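Hosoda opens book-handling sessions at Stirnulholm workshop

By Slavica Stoyanova
2 December 2023

Hosoda, the small company that makes sorting equipment for libraries and secondhand bookshops, has spent the autumn teaching a machine to pick up books. The work goes on in one long room on the ground floor at Stirnulholm, behind the bicycle shop, and it has now passed a mark the staff had set themselves back in August: 2455 recorded pick-ups that are good enough to keep.

A "pick-up" in this case means one person, one hand-held gripper, one book. The person holds the gripper, closes it on a book that is standing or lying on a table, lifts, moves it somewhere else, lets go. A camera on the gripper records the whole thing. Later the recordings go into the learning system, which is called Kimonetti and which is supposed to work out from all those examples how to do the same job with an arm on a rail.

"It learns from what we do, good and bad," said Aoi Minami, who runs the sessions. "So we try to do it well. Then we try to do it well four hundred more times."

Company founder Toshio Hosoda said the plan started with a complaint. A library customer had one of the firm's older sorters, the kind with belts and flaps, and it was fine with paperbacks and hopeless with anything tall, glossy or floppy. Large picture books slid. Boxed sets jammed. The library ended up pulling those out by hand before the returns even reached the belt, so a member of staff was standing at the machine all morning anyway.

Writing rules for every kind of book was tried first. Chiharu Shimada, the engineer who did most of that, is frank about how it went. The rules worked for the books she had on her desk. New books came in, she wrote more rules, the old rules broke. She kept it up for one winter and then asked to stop.

So now examples. The operators work in pairs, one with the gripper and one setting out the books and keeping the log. They swap after 14 pick-ups, which was Shimada's idea - wrists get tired and tired people get sloppy, and it shows up in the recordings. There are short breaks. There is a lot of tea.

What gets kept and what does not

Not every recording goes in. Shinji Hattori looks through them at the end of each day and throws out the ones that would teach the wrong thing. Bumping a neighboring book is allowed, within reason, as long as the operator recovers. Dropping one is a delete. Holding the gripper still for a long time while chatting is also a delete, and there were quite a few of those in the first weeks, Hattori said, most of them his own.

He is stricter about starts. A session where every pick begins from the same spot gives a system that only knows how to begin from that spot, so operators are told to come at the books from the left, from the right, from high, from low, and to change the order of the titles. The lights get changed too. Blinds up, blinds down, desk lamp on. The books are turned spine out, cover out, upside down.

Covers matter more than the team expected. Shiny ones throw back light and the camera loses the edge of the book when it is very close. Plain cloth ones are easy. The set in use at the moment has 57 titles, bought as a job lot from a shop that was closing, and several of them are Chinese editions with bright covers. Minami likes those best for practice, as the big lettering makes it simple to tell afterwards from the recording which book was being handled and which way up it was.

Two books standing side by side is the hard case. The fingers have to get around one without dragging the other along, and when one cover overlaps its neighbor the system in its first version treated the pair as a single wide object and opened as far as it could go. After more examples of pairs that got better. It has not gone away.

Shimada wants more with three in a row next, then a full shelf. Hattori wants more thin books first. This is still being argued over, in a friendly way, mostly at lunch.

A typical round

The instructions for operators are taped to the wall by the door. Stoyanova was allowed to copy them down, in slightly shortened form.

1. Put out the books for the round. Check them against the log sheet. No two rounds the same.

2. Start the recording, say the round number out loud, wait for a nod from the person with the log.

3. Bring the gripper in low with the fingers open. Stop when they are either side of the bottom of the book. Don't rush this part, it's the part Kimonetti is worst at.
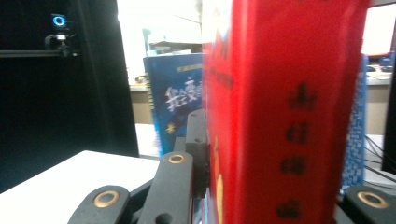

4. Close slowly. No squeezing. If the cover bends, you have gone to far - open up and go again, same recording.

5. Lift straight, carry to the drop spot, set down, open, back away. Only then say "done."

6. Anything odd goes in the log, even if it seems silly. Somebody sneezed, write it down.

Number three was rewritten this fall. The old version said only to "approach the book," and people did so in all sorts of ways, some of them very fast.

Visitors and next steps

The firm has started letting outsiders have a go. Bookshop and library workers are asked in particular, as they pick up books all day and have habits the engineers lack. One tilts each book back with a fingertip before taking it. Another always goes for the bottom corner. Minami has asked both to come back and do full rounds, and the tilting trick has its own batch of recordings now.

It is not exciting work, she warns people when they sign up. Most last a morning. A few ask for more.

The arm itself is at Iltton, the partner that builds the rail and the motors, and gets a new version of the learned behavior every 2 weeks. Results so far are mixed. On single standing books it does well, Hosoda said, though he did not want to give a score until the test has been repeated with books the system has never met. On leaning books it is slow. On floppy ones it mostly gives up and waits, and he counts that as an improvement over the belt machine, which never waited for anything.

No price has been set and no date for a first customer. The library that made the original complaint has been promised a trial. It has also asked if the thing could learn to handle DVDs, and Hosoda said he would rather finish books.

Sessions carry on through the winter. Anyone who wants to take part can leave a name at the workshop, or at the bicycle shop if the workshop door is shut. Operators get paid by the hour, not by the book, and lunch is provided. Bring a sweater, the room is cold until noon and the heater is loud enough that it has to be switched off durng recording.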